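Grenton Play Kitchen Guide
Section 4: Setting Up and Packing Away the Counter

Read this section after the counter has been wiped and dried. If you are using the Melis starter set on a table instead of a kitchen counter, skip steps 3 and 4.

Before you start

Check the plush and toy food against the packing card in the lid of the carton. Set aside anything with an open seam. Small parts that come off a damaged piece are a choking hazard for young children, and the piece should not go back into play until it has been sewn.

You will need:
A damp cloth and a dry cloth
One plate for toy food
A shallow box or tray with low sides
A cutting board
Jars or canisters with lids

CAUTION: Unplug the toaster and any other countertop appliance before a child uses the counter. Let the appliance cool completely. Coil the cord and push it to the back, where it cannot be pulled from the floor.

Setting up

1. Clear the front half of the counter. Leave appliances at the back, against the wall if the manual for the appliance allows it.

2. Move knives, scissors, and glass you do not want handled to a closed cabinet above shoulder height.

3. Lay the large cutting board down flat. It marks the border between real kitchen items and play items. Bamboo boards can slide on polished stone, so put a folded damp cloth underneath.

4. Place the open box in front of the board. If your box has a sliding lid, pull the lid all the way out. Do not leave it half in its groove, where it can pinch fingers.

5. Put the bowl in the box. The Jaltgate ceramic bowl is 11 cm across and fits either way around. Any bowl that sits flat will do.

6. Set the plate at the front and arrange the food on it. Larger plush pieces go on first. Pieces with loose parts, such as a banana with open peel flaps, should lie on top so the flaps are not bent under.

7. Fill the jars and close them. Dry cereal keeps its crunch in a jar with a tight lid. If children will be eating from the jar during play, use a plastic one.

NOTE: Real food and toy food should not share a plate. Plush picks up grease quickly, and the stain is hard to get out of light colors.

Counter layout

The order below runs from the front of the counter to the back. Yours can be reversed for a left-handed child.

Front: plate with toy food, canister
Middle: open box with bowl, cutting board, cereal jar
Back: toaster, toaster oven 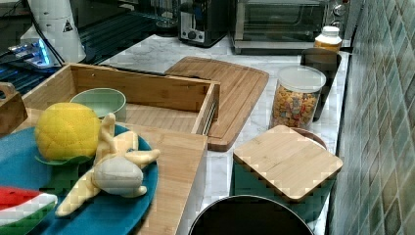

Reading time for this section: 4 minutes

The plate may rest partly on the box lid, or on a flat board like the one on this counter, provided it does not rock. Press down on the rim with one finger to test it. If it tips, move the lid farther under the plate or take it away.

Packing away

8. Shake crumbs off the plush pieces over the sink. Brush the quilted seams of the pineapple with a soft, dry brush.

9. Wash the plate and bowl by hand and dry them. Wipe the bamboo items with a damp cloth. Do not soak them or put them in the dishwasher.

10. Stand the box and boards on edge until they are dry to the touch. Allow 24 hours before sliding the lid closed if they got very wet.

11. Put the bowl in the box first, then the small food. Pineapple, banana, and watermelon go in the Gelport cotton bag with the drawstring left loose.

CAUTION: Do not stack anything on the closed box. The slatted floor is rated for 800 grams.

Care of bamboo parts

Rub the boards with food-grade mineral oil when the surface looks dull. Wipe off the excess after an hour. Sets delivered before February have an unoiled box and should be treated once before first use.

Replacement lids and plush food can be ordered with the form in Section 6. Write the set name and the color of the part on the form.

Section revised January 7, 2020, by Jonatan Magnusson. Step 10 has been changed.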